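4.3 Replacing the water filter cartridge

The Dudbridge under-sink unit accepts Covell cartridges, part number 1426. Do not fit cartridges with a different part number – the seal seats at a different depth.

Caution: Close the cold water valve before opening the housing. The housing holds pressure after the valve is closed.

1. Close the cold water valve under the sink.
2. Open the faucet and leave it open until the flow stops.
3. Place a tray under the housing.
4. Turn the housing counterclockwise with the supplied wrench and lower it.
5. Pull out the old cartridge and discard it.
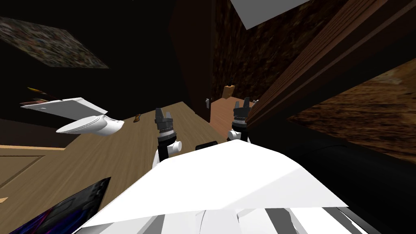

6. Wipe the inside of the housing with a clean cloth. Do not use bleach or solvents.
7. Check the O-ring for cuts or flat spots. Replace if damaged (part number 222).
8. Insert the new cartridge with the arrow pointing up.
9. Tighten the housing by hand, then a quarter turn with the wrench.
10. Open the valve slowly and check for drips.
11. Run cold water for 5 minutes before drinking.

Note: Cloudy water after a change is trapped air. It clears within 20 minutes of use.

Reset the filter light by holding the button until it blinks twice. See section 4.4.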